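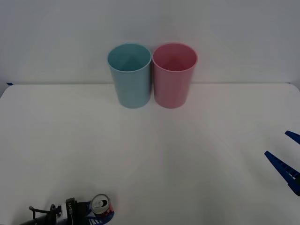
A light blue cup and a pink cup, both plastic, on a white table.

Reusable cup deposit to continue at Gronura venues

The deposit scheme for reusable plastic cups at council-run venues in Gronura will continue after its trial period ends in October, the town's waste department confirmed on Wednesday. Single-use cups will be withdrawn from the same venues once existing stock has been used up.

The trial covered the sports hall, the Tusia theatre bar, the covered market and the open-air stage at Bettencourt park. Customers paid a deposit with each cold drink and received it back on returning the cup to any of the four sites, whichever one had issued it.

According to the department's report, 3,938 cups were issued during the trial. Of these, 306 were not returned. A further number came back but were taken out of use after inspection, mostly for scratching on the inner wall or splits at the rim. The report does not separate the two causes.

Joaquim Carrilho, who manages the scheme for the department, said the losses were within the allowance set at the start. "Most of the missing cups were issued at the park stage, where people leave by several gates and the return point was at only one of them," he said. A second return point will be placed at the lower gate before the next outdoor season.

Washing is carried out by Fluleo, a contractor based on the industrial estate, which collects used cups in closed crates and returns them the following morning. Cups are machine washed, dried on open racks and checked by hand before packing. The contract requires that they are fully dry when stacked. Early deliveries to the sports hall did not meet this condition and were sent back. Fluleo has since extended the drying stage and the department reports no rejected deliveries in the second half of the trial.

Stallholders at the covered market raised two practical points in their written comments. The first concerned storage, as reusable cups take up more space behind the counter than the thin disposable type even when nested. The second concerned deposits paid by card, which could only be refunded in cash during the trial. Card refunds will be available from the start of the permanent scheme. No change has been made on storage, although crates may now be exchanged twice a day on market days.

Henrique Barreto, who runs the theatre bar, said the interval remained the most difficult period. "We serve a full house in a quarter of an hour and the cups all come back at the same time," he said. The bar has asked for an unstaffed return bin in the foyer, with deposits refunded by token. The department is costing this option.

Hot drinks are not included in the scheme. The cups now in use are not rated for high temperatures, and a separate lidded type would have to be bought and washed on a different cycle. A decision on hot drinks is expected after the first full year of operation.

Private cafés and bars may apply to join from the spring. Application forms will be available from the waste department's counter at the town hall.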